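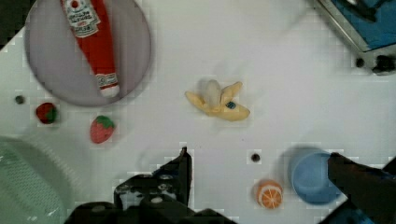

*Ketchup, plate, strawberries.*

**thoa_ton:** Rinse pasta or don't? My mother-in-law rinses. I have 2 kids who will eat whatever gets ketchup on it, so they're no help as judges.

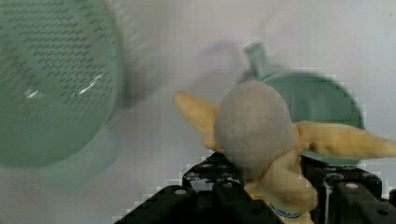 Cold salad, fine, I rinse too. Hot spaghetti is where she loses me.

**palumbo_k:** Never. Sauce slides right off.

**Vastwood:** Palumbo says this every December and then serves us glue.
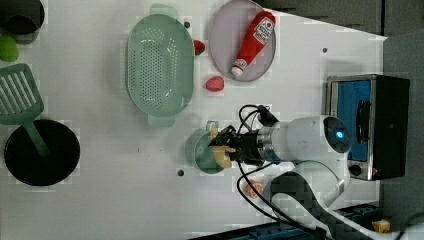
I rinse for 3 seconds and have yet to be arrested.

**palumbo_k:** It was al dente. You were late.

**AnhSam:** Save a mug of the water, toss it in with the sauce, skip the sink. Thoa, let her rinse her own.
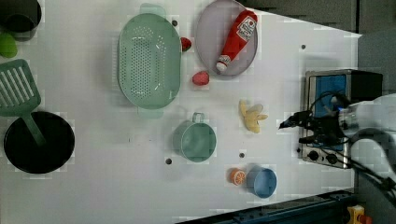

Also, oil in the pot does nothing, if anybody wants a second fight.

**Vastwood:** It stops the foam. Sit down.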